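We use cookies to keep you signed in and to remember your settings. OK / Manage cookies

What should we ask to see at a bin picking open day? 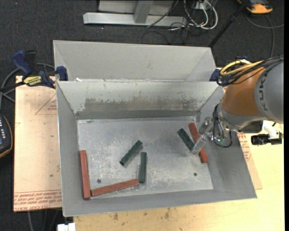 Hi all! I run a small shop and I've been invited to an open day at Surell in July, where they'll have a robot picking parts out of a bin all afternoon. I am so excited about this, I've watched every clip I can find. We sort painted bar stock by hand right now, two colors and two lengths, and it eats up most of one person's morning.

My worry is that I'll stand there grinning at the arm for an hour and come home with no useful notes. I get 3 people on my invitation, so I'm bringing our lead hand and the woman who does our purchasing. What would you ask them to show us? And is it rude to bring our own parts?

posted by Milovan Grgić

Bring your own parts! Call first so they know what's coming, but every place I've visited has been happy to try. I went to one of these at Lappalainen and took a shoebox of our castings, and it was the best part of the day.

Stuff I'd ask for:

- Can they shove the parts into a corner of the bin and let it try from there? Parts in the open are the easy case. Parts flat against a wall or lying right up against each other are where you learn something.
- What does it do on a missed pick? Let them mess one up on purpose and watch whether it tries again by itself or waits for a person.
- How does it cope with a scratched-up metal bin? Ours is all shine and scuffs, and the lighting mattered way more than I expected.
- Where do the cables go when the wrist turns? Watch a few full turns from the side, if they'll let you.

Also ask to see it run without the guide talking. I timed 200 picks on my phone while everyone else was at the coffee table, and those numbers were a lot more useful than the slide. My notes went: picks, misses, and times somebody had to step in. Do the same, it's fun!

One more thing - let your lead hand stand closest. Ours spotted that the fingers needed more room beside the part than we had in our trays, and I'd walked right past it.

posted by Ognjen Pavlović

Second the phone timer. Ask about red and green under your own shop lights too, if the colors matter to you. Wear decent shoes.

posted by fevex518

Thank you both, this is great! I called and they said yes to our parts, so I'm packing 6 of the ugliest bars we have, plus one with a bent end. They even offered to let us swap the bin for ours if we get there before 2 p.m. Will post my pick counts when I'm back.

posted by Milovan Grgić

Contact us | Community rules | © Mistance Help Community | Back to top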